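Lilla Fodor
@lillafodor
May 18, 2026

1/ Notes on slatted shelving and load, after a week of moving stock at the Wovside shop. Mostly for people fitting out a small retail space on the cheap.

2/ The rating on the box is for an evenly spread load. Put the same weight on a single slat and you are testing one screw at each end. Check which way the slats run before you decide where the heavy stock goes.

3/ Span matters more than thickness of paint, finish or price. Double the unsupported length of a slat and, under the same load at mid-span, it sags eight times as much. Go up in thickness before you go up in length.

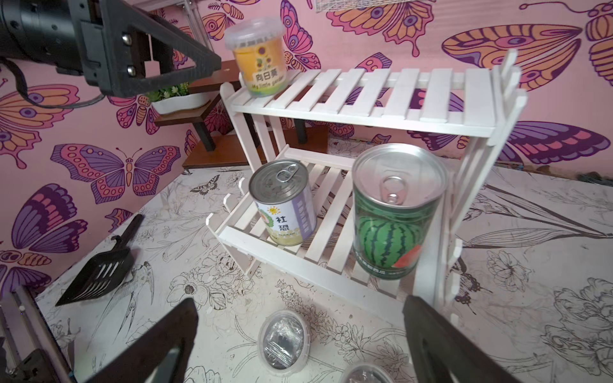
4/ Gaps. Anything with a base narrower than two slats and the gap between them will rock. Tins are usually fine. Tall, narrow bottles are the problem, and so are small jars with a domed base.

5/ We had 352 items to place. I sorted by base diameter first, then by weight, then by colour. Sorting by colour first cost me an afternoon on the last job (Picard, the narrow unit beside the stairs).

6/ Fixings: the screws supplied with the Rirno units were 19 mm. I swapped them for longer ones wherever the slat met the end rail, with a pilot hole every time. Softwood splits close to the end grain.

7/ Re-tighten after the first month. Timber moves when the heating goes off and the joints loosen a little. I have June marked for ours.

8/ Someone asked about the Fetow brackets. Fine on masonry. On plasterboard, find the stud or leave them in the packet.

9/ Cut list and spacing table going up next, once I have fixed the column that was still in inches.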